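Clargate - shared rooms, second floor
Walk-round checklist, February
Done by: Mihret Derese, with Nermin Sezer for the first half
Copy to: Sibel Çınar

Marks: OK = no action. W = watch, look again next month. F = fix, name against it.

## Way in and corridor

- [x] Door closes fully on its own - OK
- [x] Exit sign lit - OK
- [ ] Corridor clear to full width - F. Flattened boxes from the Wieczorek delivery are still leaning by the fire door. Nnamdi to take them down to the recycling cage.
- [x] Extinguisher in place, pin and tag present - OK. Tag number ends in 57, matches the register.
- [ ] Mat flat at the edges - W. One corner lifts if you kick it. Tape is holding for now.

## Floor, large room

- [x] Boards sound, no raised ends - OK
- [x] No spills or slippery patches - OK at 9 in the morning. Not checked again after lunch.
- [ ] Bags kept off the walking routes - W. Hooks are by the door but people carry their bags in with them. Backpacks worn are fine. Backpacks on the floor behind a chair are what we tripped on in the last round.
- [x] No cables across the floor - OK. The extension lead from the window side has been coiled and put back in the cupboard.

## Large table

- [x] Stands level, no rocking - OK. Leaned on it at both ends.
- [ ] Rim trim secure all the way round - W. Ran a hand along the white trim. It is tight apart from a short stretch on the window side where a fingernail goes under. No sharp edge yet. If it opens any more it needs gluing before someone catches a sleeve. Yiğit has the glue.
- [x] Top free of splinters and chips - OK
- [x] Fixings underneath tight - OK. Two bolts nipped up a quarter turn.
- [ ] Room to pass behind a seated person - F. Fine on three sides. On the wall side the chairs are too close when pulled out. Move the table over by the width of one chair - this was on the last list as well.

## Electrical

- [x] Sockets undamaged, no scorch marks - OK
- [ ] Portable items labeled and in date - F. The Roso fan heater has no label. Out of use until Nnamdi has tested it. I put it on the top shelf with the plug taped.
- [x] No adapters plugged into adapters - OK

## Lighting and air

- [x] All ceiling lights working - OK
- [ ] Windows open and latch - W. The left one is stiff. It does latch if you lift it slightly first.

## First aid and paperwork

- [x] Kit stocked - OK. Plasters topped up, eyewash good until next year.
- [ ] Accident book in its place - F. Found it in the Clurkden office. Sibel, please can it live on the shelf by the door.
- [ ] Emergency contact sheet current - F. Still shows the old extension for the front desk.

## Comments

The table is the one I would like done first. Moving it costs nothing and takes two people, and the trim can be looked at properly once it is away from the wall. Replacing the whole top was quoted at 1,000 and I don't think we need that.

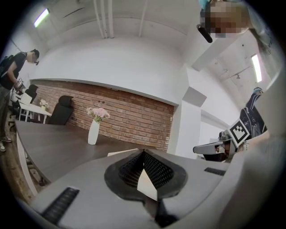
If the glue doesn't hold, the next thing to try is a few small pins from below, and I would want Yiğit to do it with the room closed. Everything marked W stays on the sheet for next month even if it looks better by then.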